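Billiards Room, Bekska Student House: Use, Wear and Tidying
Project report, Practical Studies in Shared Spaces

Background

The billiards room at Bekska is open to all residents and is one of the few rooms in the building without a booking system. Complaints reached the house office during the winter term that the pool table was often found covered with personal belongings and that the playing equipment was incomplete. The course accepted the room as a project site in March. The work was divided into three parts: observation of how the room is used, a record of the condition of the table, and a trial of a simple tidying routine.

The rules in force at the start of the project were those posted by the house office several years ago. They cover closing time, noise and the payment of damages. They do not mention drinks, clothing or other objects on the table.

Method

The room was visited on 18 evenings. Each visit lasted 15 minutes and began at the same time, shortly after the dining hall closed. Visitors to the room were told the purpose of the project and were free to continue as usual. Notes were taken on objects left on the playing surface, on the balls in use, and on where people stood. The condition of the felt and the rails was checked separately on Thursday mornings, when the room is quiet.

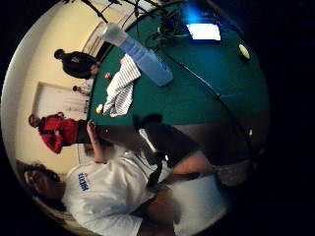

Report and text: Aarne Harju
Course section: Juntunen

Use of the table

The table serves as a game surface and as a general shelf. A plastic bottle and a crumpled striped towel on the green felt, with balls lying among them, are typical of what the notes record. Cables were entered under a heading of their own, as they can drag across the felt when pulled. Residents who were asked about the matter replied that there was no other flat surface within reach. The nearest side table is in the corridor, and the coat hooks are in the entrance hall one floor below.

People tend to gather along one side of the table, near the door. Players wishing to shoot from that side must ask others to move, and several residents named this as the main inconvenience of the room. The opposite side is used mainly during play.

Condition

The felt was supplied by Polgate and has not been replaced since the room was refitted. The section nearest the door shows the most wear. Two faint rings were found there, consistent with standing drinks. The rails are sound, although one cushion is slower than the others. A quotation for new felt, including fitting, was requested by the house office and came to 1,060 euros.

Trial routine

A narrow wall shelf and a row of hooks from Skurora were put up beside the door for the second half of the project. A card on the shelf asked users to clear the felt before play and to return the balls to the tray afterward. No other change was made.

Bottles moved to the shelf almost at once. Towels and jackets followed more slowly, and the hooks were often full by mid-evening. The cables remained a difficulty, for they have no fixed place in the room and their owners were not always present.

Recommendations

The shelf and hooks should stay in place, and a second row of hooks should be added. A lidded box for cables should be kept under the table. The house rules should be amended to state that drinks may not be placed on the felt. Replacement of the felt may be deferred until the next budget period, provided that the worn section is inspected each term.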